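Fundorberg. Servicios generales
Guías prácticas para las salas de trabajo

Cambio de la bolsa en las papeleras de suelo

Última actualización: martes, 28 de junio de 2022
Referencia interna: 2648

1. Objeto y ámbito

La presente guía establece el modo de retirar la bolsa usada de una papelera pequeña y de colocar otra en su lugar. Se aplica a las salas con suelo de moqueta de los edificios Conura y Plasgate. Los contenedores de recogida exterior se rigen por su propia instrucción y quedan fuera de este documento.

El cambio se efectuará al término de la jornada y, en todo caso, cuando el contenido alcance el borde del recipiente. Las salas que no se hayan utilizado durante el día se revisarán igualmente.

2. Material necesario

Se dispondrá de lo siguiente antes de comenzar:

Bolsas negras de recambio, de tamaño superior al de la papelera.
Una esponja o un paño.
Guantes de un solo uso.
Cinta de embalar, para reforzar bolsas con pequeñas roturas.

La bolsa de recambio se mantendrá a mano y separada del suelo. Se recomienda colgarla plegada de un gancho adhesivo fijado a la pared, cerca de la papelera y a una altura que permita alcanzarla sin esfuerzo. En las paredes pintadas, el adhesivo se aplicará sobre una superficie limpia y seca, y se dejará reposar el tiempo que indique el fabricante antes de colgar nada.

3. Retirada de la bolsa usada

3.1. Retire de los alrededores de la papelera los objetos que puedan estorbar. Las cajas de cartón aplanadas pueden dejarse junto al rodapié hasta su traslado al punto de papel.

3.2. Desprenda el borde de la bolsa en todo el contorno del recipiente. Si los residuos sobresalen, presiónelos ligeramente con la mano enguantada por la parte exterior del plástico, nunca introduciendo la mano en la bolsa.

3.3. Reúna el plástico sobrante en la parte superior y sujételo por dos puntos opuestos.

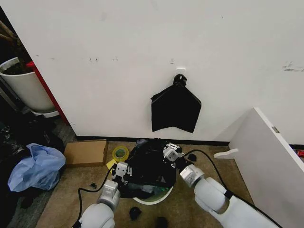
Figura 1. Bolsa negra recogida por su parte superior en la papelera; en la pared, otra bolsa colgada del gancho.

3.4. Levante la bolsa en vertical y de forma continua. Si opone resistencia, deje de tirar, afloje los laterales para que entre aire y vuelva a intentarlo. Los tirones bruscos son la causa más frecuente de rotura.

3.5. Cierre la bolsa con un nudo sencillo. Procure expulsar parte del aire antes de apretarlo. Una bolsa cerrada puede depositarse sobre la moqueta mientras se prepara la siguiente, pero no deberá permanecer en la sala una vez concluida la tarea.

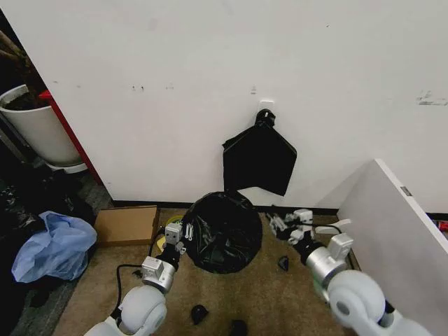
Figura 2. Bolsa de basura cerrada, depositada sobre la moqueta al pie de la pared.

3.6. Recoja los fragmentos que hayan quedado en el suelo. En moqueta clara, los restos pequeños de color oscuro se distinguen bien y conviene retirarlos a mano; para el polvo se empleará la aspiradora.

4. Limpieza del recipiente

Compruebe el interior de la papelera. Cuando haya líquido o restos adheridos, pase la esponja humedecida con el limpiador multiusos Phuthong, código de almacén 3027, diluido según la etiqueta. Seque el fondo y las paredes antes de continuar. Las papeleras con forro interior lo conservarán puesto, salvo que esté roto o manchado.

5. Colocación de la bolsa nueva

5.1. Descuelgue la bolsa de recambio y deshaga el nudo de las asas, si lo tuviera. Ábrala frotando los bordes entre los dedos.

5.2. Apoye la bolsa sobre la boca de la papelera, todavía plegada, y despliéguela desde el centro hacia los lados. De este modo se evita que el plástico arrastre por el suelo.
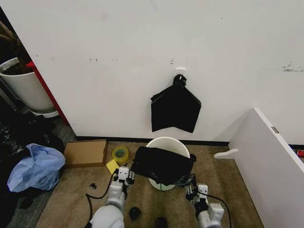 5.3. Introduzca el fondo de la bolsa hasta que toque la base del recipiente y doble el sobrante hacia fuera, cubriendo el borde por completo. Si queda demasiado holgada, haga un pequeño nudo en un lateral para tensarla.

5.4. Cuelgue en el gancho otra bolsa de recambio para el siguiente turno.

6. Traslado y registro

La bolsa cerrada se llevará al cuarto de residuos de la planta. El cartón y los envases se depositarán por separado. Las macetas de las salas no se utilizarán en ningún caso para desechar residuos, incluidos los restos orgánicos.

La reposición de bolsas se solicitará mediante el formulario 31, disponible en la conserjería de cada edificio. Las bolsas se suministran en cajas de 1000 unidades, que se custodian en el almacén de Plasgate.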